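Dila bathroom unit: grip fault 181 – frequently asked questions

Updated March 2023

What is fault 181?

The controller raises 181 when the gripper closes and the finger position does not match the expected width. The arm stops and holds its last pose.

What causes it?

Glossy tile, in most reports to Clunurard support. Ceiling lights reflected in a polished surface can be read as an object edge, and the fingers close short of the target. Clear glass gives a similar error.

Is it a safety matter?

Yes, if the arm is beside a shower door or a hinged seat. Press the stop before reaching in. The fingers stay powered for 300 ms after the stop.

Can I clear the fault remotely?

No. Remote reset was withdrawn in July after 2 units resumed motion with a person in the room.

Does the Privex update fix it?

In part. It lowers closing speed near reflective surfaces – it does not remove the false edges.

Do I lose the log?

The last 1,000 events are kept. Export them before restarting.

Where should I check for reflections?

At floor and wall level, with the room lights on.

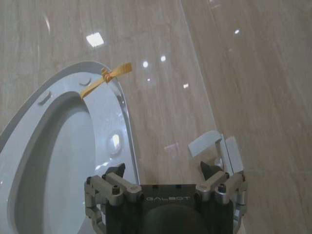
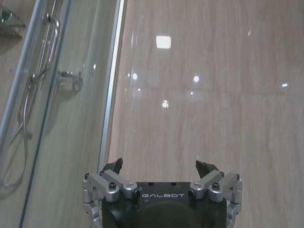
Gripper open over floor tile beside the toilet seat (first) and facing wall tile beside the shower glass (second). Ceiling lights reflect in both surfaces.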